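Six months of demonstration work

I have been on the demonstration rota since April. Before that I ran the sample bench at Zilska, which meant receiving small goods, checking them against a sheet, bagging them, labelling them and putting them on the correct shelf. Part of that job is being handed to two fixed arms supplied by Sarnach. The arms learn the handling from recordings, and the recordings are made by us, with hand-held grippers, in the open room on the ground floor.
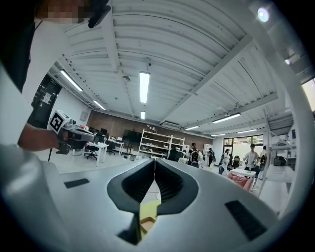 Hand-held grippers, two in each picture.
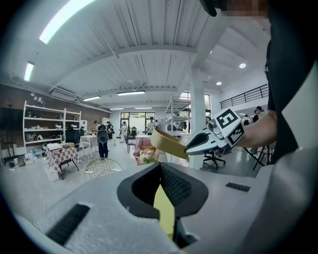
A recording is called a take. Each take has a start pose, an object, a target and an end pose. The operator picks up the object with the gripper, moves it to the target, lets go and returns. If the fingers slip, the take is kept and tagged as a slip. If the operator drops the object on the floor, the take is also kept, but only up to the drop. If somebody talks to the operator halfway through and the hand stops in mid-air, the take is deleted. The last rule has had more effect on the atmosphere in the room than any other single thing, and I will come back to it.

The daily target is 600 takes for the whole group. We reached it on a Monday in the second month and have reached it on most days after that. The number is not hard to meet with rigid items. It is hard with anything that bends. A strip of flexible material will leave the fingers at a different angle each time, and the operator corrects for this without noticing. The arm has to be shown the correction, so the operator has to start noticing it, and then for a few days gets worse at it. I went through this myself with the thin straps. My bench speed on straps had been good for years. With the gripper I was slow, then fast and careless, then slow again, and by week five I had a method I could repeat.

The method, for anyone doing the same work: approach from above, close on the strap a little way in from the end, pause for a count of one, then lift. The pause feels pointless. Without it the recording shows the closing and the lifting as one movement, and the arm copies that and pulls before it has a grip.

On the software side, the takes go through Grarkex overnight, which sorts them, rejects those where the markers on the grippers were lost from view for too long, and produces a sheet in the morning with a name against each rejection. The name is the part people objected to. Gualtiero Fabbri, who had the bench next to mine and now leads the afternoon group, asked for the names to be taken off the shared copy. This took three weeks to arrange. Each of us now gets our own line and the group total. The rejection rate fell after the change. I would be careful about reading anything into that, as the lighting near the windows was also dealt with in the same fortnight.

What has changed for the people is easier to list than to weigh up.

Standing time is longer. At the bench I sat for most of the shift. A demonstrator stands, walks, reaches, and carries a tool with a weight that is nothing in the first minute and noticeable by the end of the first hour. We asked for sessions of no more than forty minutes and got them. My right forearm was sore through most of the spring. It is fine now, partly from habit and partly because I learned to rest the tool on the table between takes instead of holding it at the ready.

Conversation has dropped. This follows directly from the rule about interrupted takes. At the bench we talked all day, mostly about nothing, and the work did not suffer. In the open room a remark to somebody with a gripper in their hand may cost them a take, so people wait, and having waited they tend not to bother. Breaks are noisier than they used to be. I had not expected to mind this and I do.

Knowledge has moved. When I trained a new starter at the bench I told them what to do, they did it badly, and I told them again. The small adjustments were never put into words. Now they have to be, because the morning sheet flags variation between operators and the two operators then have to agree on which way is right. I have had a half-hour discussion about which side of a box one should touch first. Some of these discussions are useful. We found that everyone was turning the larger cartons twice before shelving them, for no reason that any of us could give, and we stopped.

Pay is unchanged for the bench grades. There is a supplement for demonstration work, agreed until the end of the trial at the Vídalín site, which is where the first pair of arms will be installed. After that it is open. I have asked what the demonstrators do once the handling has been recorded and the reply was that there is always new stock. This is true, as far as it goes. New stock arrives every season and a good share of it behaves differently from the old. But it does not need as many of us as we have now, and anyone who can divide can see it.

Three of the group have asked to go back to bench work, and two of them have. One found the repetition worse than packing – the bench at least empties by the end of the day, and a pile of takes does not look like anything. I understand the point. I used to finish a shift in front of a full shelf. Now I finish in front of the same objects I started with, put back in their boxes for the next group.

On the other side of the account, I have learned how to read the sheets, how to calibrate the tools, and how to tell from a replay whether a failure came from the grip or from the approach. None of this was in my job before. I have started doing the calibration for both groups, which takes around twenty minutes before each session and is the quietest part of the day. Gualtiero thinks it should be a post in its own right with a grade attached, and we have written it up on one side of paper and sent it in. No answer yet.

A practical note on the calibration, as I was asked about it under the last post. Do it with the tool at working temperature, so after it has been switched on for a while, and do it in the part of the room where you will be recording. Wipe the markers first with a dry cloth. If the first reading is out, repeat it once before changing any settings. I changed the settings on the first reading for the whole of my first week and spent the second week undoing it.

The next batch is soft pouches, five sizes, starting with the smallest. I will write up the grip positions when we have settled on them.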